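4.3 Contact handling on transparent objects

The approach controller described in Section 3 takes its target pose from the depth-based planner. For opaque objects this works well, and the planner's rim estimate can be used without change. Transparent shells are harder. Depth readings fall through the near wall and land on whatever is behind it, so the fitted surface is pulled backward and the finger closes on a point inside the object.

We deal with this in two stages. The first runs in Firken, our perception layer, and masks any region where the colour edge and the depth edge disagree. Depth inside the mask is thrown away and the rim is refitted from the colour contour alone. The second stage runs in the controller. Once the fingertip comes within five millimetres of the refitted rim, position control is replaced by a guarded move that stops on a change in motor current. The guarded move is slow – up to 200 control cycles – but it does not rely on depth at all.

The hardest layouts are those where a brightly coloured object sits directly behind the shell. The rear object adds strong edges of its own, and its colour carries into the rim, which is the part of the contour the refit needs most. Glare on the shell has a similar effect, as it hides the wall over a wide area. Figure 6 shows a wrist view from a layout of this type. 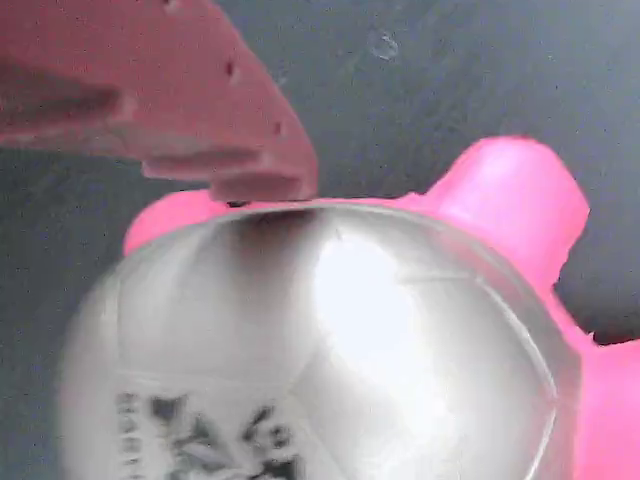

Figure 6. Fingertip close to the rim of a clear container, with a magenta-pink object behind it. Note the pink tint at the edge of the container and the bright highlight on the shell.

In early tests the mask often grew to include the rear object, and the refit then followed the wrong outline. Limiting the mask to one connected region around the planned contact point removed most of these errors. The limit is set once, at the start of the approach, and is not updated as the wrist moves. Printed markings on a shell are kept in the colour image but are given no weight in the refit.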